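Ticket 300 – Lira arm, gripper closes before it reaches the ball
Opened by: Erasto Kioko
Opened: Monday, August 4, 2025
Location: Sallside workshop, back bench
Status: open

Problem
The arm is supposed to pick up white balls one at a time and drop them in the brown tub. Single balls are fine. With two balls close together it often shuts the fingers short of them and then goes on to the tub with nothing.

Setup
Arm built from the Nendel kit in June. Gripper servo replaced once. Wrist camera on the Awasthi board, autoexposure off. Green grid cloth on the table.

Log
1. Power cycled arm and board. No change.
2. Re-ran the wrist camera calibration. Offset was 7 mm in x, now corrected. Single picks are cleaner, pairs still fail.
3. Swapped the servo cable. No change, put the old one back.
4. Raised the close timeout from 300 to 3000 ms. The fingers wait longer but still close in the wrong place.
5. Saved the detector output during a failed run. It reports one wide blob for the pair and puts the target off to the right of both balls.

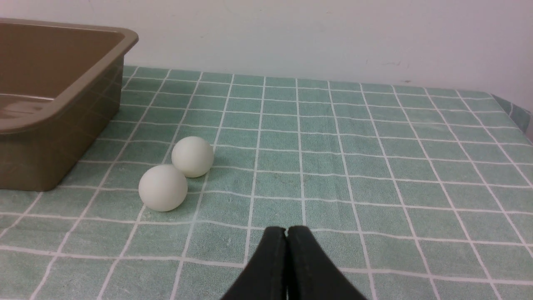

6. Pulled the cloth tighter and ran 10 more tries with pairs. Still failing, so I don't think the wrinkles are the cause. The grid lines might be – they are white too, and one passing under a ball could get joined to it by the threshold step.

Next
Try a plain dark cloth with the same code. If that works, add a shape check before the close command. Leave the timeout at 3000 for now and please don't move the tub, the drop position is hard coded.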